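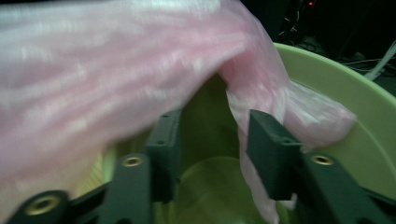
About Radow

Radow is a contract textile care company. We collect, process and return linen and workwear for hotels, restaurants, dental and veterinary practices, and light industry. The company operates from a single plant in Gulterberg with a satellite depot at Vrettos, and serves 327 customer accounts under fixed-term service agreements.

What we do

The service has two parts. Under the rental program, Radow owns the stock and the customer pays a weekly charge per item in circulation. Under the customer-owned program, the customer buys the stock and pays by weight for processing. Most restaurants use rental. Most hotels with more than one property use customer-owned linen, as they usually want a specific weave or hem.

Items accepted under both programs:

Flat linen: sheets, pillowcases, duvet covers, tablecloths, napkins
Terry: bath towels, hand towels, bath mats, robes
Workwear: coats, trousers, tunics, coveralls, aprons
Cleaning textiles: flat mops, bar towels, glass cloths
Entrance mats up to 10 feet in length

We do not process silk, leather, down-filled items or anything labeled dry clean only. We do not process surgical drapes or sterile packs. Customers who need those services should use a provider with a sterile processing department.

The plant

The Gulterberg plant is divided into a soil side and a clean side by a full-height wall. Washer-extractors are set into the wall and load from one side and unload from the other. Air pressure is kept higher on the clean side so that air moves toward the soil side when a door is opened. Staff who move from soil to clean change outer garments and wash their hands in the lobby between the two.

Incoming work is weighed by account, sorted by fabric and soil class, and assigned a wash formula. The plant runs 17 formulas. Each one sets the water level, temperature, time, mechanical action and chemical dose for every step of the cycle. Dosing is done by metered pumps, and the pumps are calibrated every month. Formula changes are made by the process engineer and recorded with the reason for the change.

Flat linen goes from extraction directly to the ironer line without tumble drying. Terry is dried to a set moisture content measured at the drum, then cooled before folding. Polyester-cotton workwear is finished in a steam tunnel on hangers.

Item tracking

All rental garments carry a sealed chip in the hem or collar. Chips are read at intake and again at dispatch. The records are held in Drandex, our inventory system, which was written in-house and has been in use since the Vrettos depot opened. Drandex stores the date the item entered service, the number of wash cycles, all repairs and the current location. Customers can log in to view their own stock, download loss reports and change par levels.

Flat linen is not chipped. It is counted by machine at the ironer and folder, and the count is printed on the delivery note. Discrepancies must be reported within 2 working days of delivery. After that the printed count stands.

Water and energy

Final rinse water is filtered and held in a tank for use in the first wash of the next load. Heat from drain water is passed through a plate exchanger to preheat incoming cold water. Lint is removed from dryer exhaust by a rotary screen ahead of the heat recovery coil, and the screen is cleaned each shift.

Wastewater is cooled and pH-adjusted before discharge to the municipal sewer. Samples are taken at the discharge point and the results are kept at the plant. Copies are available to customers who need them for their own environmental reporting.

Quality control

Inspection takes place at three points: after sorting, after washing and at final fold. Items with stains that remain after the standard formula go to a rewash line. The rewash rate is tracked by account and by fabric. When one account shows a rising rate, we contact the customer to find out what has changed at their site. Common causes are a new floor cleaner, a new sunscreen or massage oil, and damp items stored too long before pickup.

Test pieces are run through the main formulas at fixed intervals and checked for whiteness, tensile loss and residual alkali. Results outside tolerance are investigated before the formula is used again.

Rental stock is retired when it fails visual inspection or can no longer be repaired within our patch limit. Retired cotton is cut into wiping cloths. Retired polyester blends go to a fiber recovery contractor.

Routes and pickup

Routes leave Gulterberg at 4:30 a.m. and Vrettos at 5:15 a.m. Each vehicle has a partition between clean and soiled work, and the cargo area is disinfected at the end of the route. Customers receive a two-hour delivery window. Requests to change pickup frequency take effect at the start of the following service week.

Soiled work should be bagged and tied before the driver arrives. Pens, utensils and sharps must be removed. Drivers will not accept bags that contain visible sharps, and the account will be notified the same morning.

History

Radow began as a diaper and towel service with one washer and a leased van. Restaurant linen was added next, then workwear. The company moved to the present building when the first site ran out of water capacity. The building was a cold store, and the insulated floor had to be removed before the machine foundations could be poured. The ironer line was replaced last March with a wider unit that takes king-size sheets without a center fold.

Employment

The plant works two shifts. Production staff are trained first at a single station and are cross-trained after they pass a station check. Open positions are posted on the Careers page. Applicants for driver positions need a clean driving record and must be able to move loaded carts on a ramp.

Contact

New accounts: use the quote form and include item types, weekly quantities and the number of delivery points. A site visit is required before a rental agreement is issued.

Existing accounts: contact your route office, listed at the top of your delivery note.

Gulterberg plant office hours: 7:00 a.m. to 4:00 p.m.
Vrettos depot: pickup and drop-off by appointment only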